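Household Studies | Textiles and Storage
January
By Emanuel Matei and Octavian Marinescu
Print this article | E-mail this article

3.2 Bedrooms as sorting rooms

Of the 46 households in the Drustelitz sample, 22 did most of their clothes sorting in a bedroom, although all had access to a table elsewhere in the home. The preference was strongest where the bed was used as the main work surface. Participants placed garments on the bed, handled them one at a time, and moved them to a hook, a shelf or a drawer. The coding scheme follows Marinescu's earlier work in Roman and records each garment from the moment it is lifted until it is released. A total of 3,185 garment handlings were coded in this way.

Two features of the bedroom affected the coding. The first was the bedspread. Plain covers gave a clear outline to most garments, while covers with large prints made small or multicolored items harder to separate from the background. Dark clothing remained easy to identify on either type. Coders were therefore asked to note the cover as plain, striped, or printed before starting a session, and to mark any garment whose edge could not be followed.

The second feature was hanging storage. Coat racks, door hooks and wall rails often held blankets as well as clothes, and the Pudent protocol, which was written for closets, had no category for them. We added the category "open hanging" and applied it to any textile kept in view and off the floor. Agreement between the 2 coders improved after this change, mainly for blankets and long garments.

Figure 4 illustrates both features in one bedroom. The printed cover carries polka dots, lettering and cartoon figures, against which the black garment stands out. Across the room, a light green blanket hangs above a dark metal coat rack.
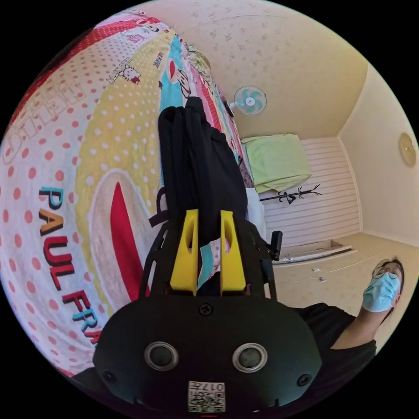
Figure 4. Black garment held up beside a printed bedspread; blanket and coat rack across the room.

Straps and ties were coded as part of the garment to which they were attached. The Sovley sessions, discussed in Section 3.3, follow the same rule.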